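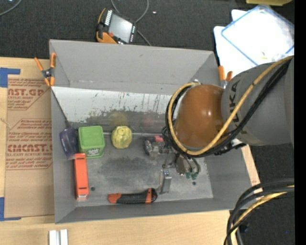

The first comment we ever had on our work came in by email, and it said that anyone with a decent gripper and a free afternoon could do what we do, so why would a warehouse pay for it. The sender signed as Zotholm, the packing firm, and later became a client. We've kept the email because it's a fair question and we ask it ourselves every budget season.

About us

Posted in March by the Trurnia bench team
Filed under: Company, Gripper and Arm Testing

Trurnia is a small test shop. People send us grippers, arms, cameras and controllers, and we try them on ordinary objects in an ordinary bin and write down what happens. We don't make any of this equipment and we don't sell it. We don't take a commission from those who do, although we've been offered one more often than you might think.

We started because we were tired of demonstration videos. Most of us had worked on the buying side, and we had all sat through the same one: a clean arm, good lighting, a row of matching boxes set well apart, every pick a success. Then the gripper shows up at your own site, where the goods are shiny, lumpy or lying flat against a wall, and the numbers fall to pieces. One of our former employers bought 33 grippers on the strength of a video like that. They were in storage before the end of the year.

What we test

Our usual job is a comparison. A client has narrowed the field to two or three grippers and wants to know which one copes best with the things they handle. We mount each one on the same arm, put the same objects in the same bin, and run the same list of picks. If the client has their own goods, we use those. If they haven't decided, we use our house set, which includes glossy packaging, toys, hand tools and a few things with bumpy surfaces that cameras don't much care for.

A standard run is 308 picks per gripper. We settled on that number after a long argument and it isn't magic. It's enough to show a habit, such as always fumbling objects near the wall, and it fits into the time most clients will pay for. Anyone who quotes you a success rate to a tenth of a per cent from a run that size is guessing, and we won't put a decimal point in our reports however nicely we're asked.

We're also asked to compare cameras. We do it, with some reluctance, as the results depend heavily on the room. A camera that does well under our lights may do badly under yours. We say so on the first page of the report, and about half of our clients skip the first page.

Controllers are the dull end of the business and probably the most useful. A fair share of what gets blamed on a gripper is really a timing problem, or a setting left over from an earlier job. We check that before we blame the hardware. It has saved at least one supplier from an unfair write-up, and they still haven't forgiven us for the fair one that came after.

How we work

Bins are used until they're worn. Metal gets scuffed and stained in real use, and a spotless bin gives a camera an easier day than it will ever have on your floor. We clamp the bin to stop it wandering, and we set the objects out by a written plan so that the second gripper gets the same mess as the first.

Every failed pick is recorded. That includes the ones where a supplier's technician tells us it shouldn't count. Suppliers are welcome to attend and to tune their own equipment before the run starts. Once it starts, hands off. If a gripper needs adjusting halfway through, we write down the adjustment and how long it took, and the client can decide whether their night shift would be able to do the same.

We repeat part of every run on a different day with a different operator. When the two sets of results disagree, we report both. It makes for an untidy table.

What we're doubtful about

"Universal" grippers, to begin with. We've tested 3 that used the word on the box. Each was good at something and poor at something else, like any other gripper, and the one that did best overall was the plainest of the lot. Flat objects lying on a smooth floor are still hard for a pair of rigid fingers. Soft packaging is still hard for suction. If a brochure says both problems have been solved, ask for a run on your own goods before you sign.

We're doubtful about learned picking too, though less than we used to be. The Rerkar project, our longest piece of work so far, had us compare a trained system with a set of rules written out by hand. The trained system did better on objects in odd positions. The hand-written rules did better on the boring ones and were much easier to fix when they went wrong. The client wanted a winner and we couldn't give them one. They ended up running both, which wasn't our suggestion — we thought it would be a headache to maintain, and we haven't heard whether it is.

And we try to be doubtful about ourselves. A test bench is a small, tidy version of a problem, even when it looks untidy. Our results tell you how a piece of equipment behaved with our operators, in our room, over a few hundred picks. They can't tell you how it will hold up after a winter of double shifts. For that you need a trial on site, and we'll help you plan one if you like, but we won't pretend the bench replaces it.

Where we are

Our workshop is on Rashidi Road, in the low building behind the tile warehouse. There's parking for visitors in front of the roller door. Deliveries should come before 3 in the afternoon, and anything heavy enough to need a pallet jack should be booked in ahead of time. Please label your cables. We return all equipment in the condition the test left it in, and the loan form spells out what that may mean for fingers, pads and suction cups.

Working with us

Write to the bench team with a short note on what you're trying to pick up, what it sits in, and what you've already tried. The last part matters most to us and it's the part people leave out. Quotes take 2 weeks. Reports go to whoever paid for them, in full, with the failures at the front. If a supplier pays for the test, they get the same report as anyone else, and they may publish the whole thing or none of it. We adopted that rule after seeing one flattering sentence of ours on a trade show banner, minus the paragraph that followed it.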